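가사작업 로봇 안전점검표 및 점검 의견
대상: Velldale 시험동 2층 세탁·정리 작업대
작업 구분: 의류 펴기, 접기, 옮기기
점검자: Mali Edwards
확인자: Nia Nicholas
점검 시각: 화요일 오전 9시

판정 기준: 적합 / 조건부 / 부적합. 조건부 항목은 다음 점검 전까지 조치 내용을 의견란에 덧붙인다.

1. 전원 및 비상정지

1-1 비상정지 버튼 작동: 적합
양쪽 버튼 모두 눌러서 확인함. 정지 후 재기동은 수동으로만 된다.

1-2 케이블 고정 상태: 조건부
팔 뒤쪽 케이블 타이 하나가 느슨함. 동작에는 지장이 없으나 팔을 끝까지 뻗으면 케이블이 작업대 모서리에 닿는다. 타이를 교체하고 모서리에 보호재를 붙일 것.

1-3 정전 시 자세 유지: 적합
전원을 내린 상태에서 팔이 처지지 않음.

2. 작업면

2-1 타일면 청결: 적합
세제 찌꺼기 없음. 줄눈은 마른 천으로 닦은 뒤 점검함.

2-2 타일면 긁힘: 조건부
옅은 긁힌 자국이 있다. 손으로 만져서 걸리는 정도는 아니다. 손가락이 바닥까지 내려가는 동작에서 생기는지 따로 확인이 필요하다. 하강 높이 설정값을 기록해 두고 다음 점검 때 자국이 늘었는지 비교한다.

2-3 작업 구역 표시: 적합
바닥 테이프 훼손 없음. Sayce 쪽 통로에서 들어오는 문에도 표시를 붙였다.

3. 그리퍼

3-1 손가락 끝 마모: 적합
갈라짐이나 벗겨짐 없음.

3-2 파지력 제한: 적합
설정값은 지난 점검과 같음. 사람 손을 대신하는 시험편으로 눌러 보았고 제한값에서 멈췄다.

3-3 천 끼임: 조건부
얇은 천은 두 손가락 사이에 두 겹이 한꺼번에 물리는 경우가 있다. 위험하지는 않지만 당기는 중에 작업자가 손을 넣어 빼려고 하기 쉽다. 반드시 정지시킨 다음 뺀다.

4. 작업물별 확인

4-1 수건: 적합
접기까지 사람 개입 없이 진행됨. Olasow 제어 프로그램으로 돌린 누적 3,000회 가운데 2,411회가 한 번에 끝났다. 나머지는 다시 잡거나 중간에 멈춘 경우다.

4-2 어두운색 의류: 조건부
검은색에 가까운 옷은 겹친 부분과 그림자를 구분하기 어렵다. 밑단이 말려 있으면 가장자리를 잘못 잡는 일이 잦다. 박음질 선을 기준으로 잡게 하면 나아지지만, 선이 천 색과 비슷하면 효과가 적다.
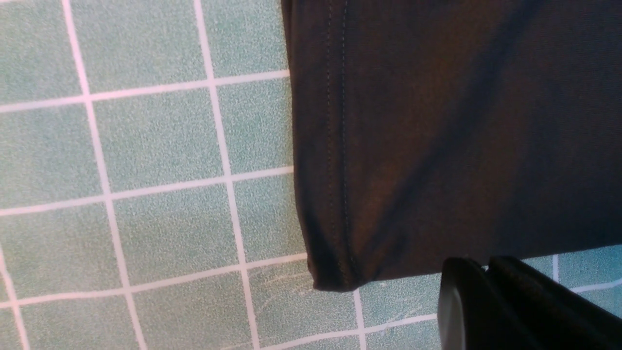 이 항목은 조명을 바꿔 가며 다시 시험하기로 했다. 작업대 위 조명만 밝히면 타일이 하얗게 떠서 오히려 불리할 수 있으므로 옆에서 비추는 조건도 넣는다. 결과가 나오기 전까지 어두운색 의류 작업은 사람이 옆에 있을 때만 한다.

4-3 단추·지퍼가 있는 옷: 부적합
지퍼 손잡이를 문 채로 당긴 일이 있었다. 감지 기준을 고치기 전까지 작업 목록에서 뺀다.

4-4 양말 짝 맞추기: 해당 없음
이번 달에는 시험하지 않음.

5. 사람과 함께 쓰는 조건

5-1 접근 시 감속: 적합
정면과 왼쪽에서 접근했을 때 모두 감속함.

5-2 뒤쪽 접근: 조건부
벽과 작업대 사이로 들어가면 감속이 늦다. 이 틈은 막아 두는 것이 맞다고 본다.

5-3 어린이·반려동물 조건: 미실시
가정에 놓으려면 꼭 필요한 항목인데 시험 방법이 아직 정해지지 않았다. Lurkby 현장에서 쓰는 절차서를 받아 검토할 예정.

종합 의견 (Edwards)
수건처럼 모양이 일정한 빨래는 맡길 만하다. 옷은 아직 아니다. 펴는 데서 시간이 다 가고, 사람이 옆에서 지켜봐야 하니 일손이 줄었다고 하기 어렵다. 안전 쪽으로는 정지와 감속이 제대로 되고 있어 시험을 계속하는 데 문제가 없다. 가정용으로 내놓을 수 있느냐고 묻는다면 4-3과 5-3이 풀리기 전에는 안 된다고 답하겠다.

확인 의견 (Nicholas)
4-2는 조건부를 유지한다. 다만 횟수가 적어 판단하기 이르다. 어두운색 의류만 따로 1,000회 이상 돌린 뒤 다시 판정할 것. 2-2 긁힘은 타일 교체까지는 필요 없고 하강 높이부터 조정한다. 1-2 케이블은 당일 조치.

조치 기록
1-2 타이 교체 완료, 모서리 보호재 부착 완료.
2-2 하강 높이 조정 완료, 경과 관찰.
4-3 작업 목록에서 제외함.
5-2 틈막이 판 주문함. 설치 전까지 출입 금지 줄 설치.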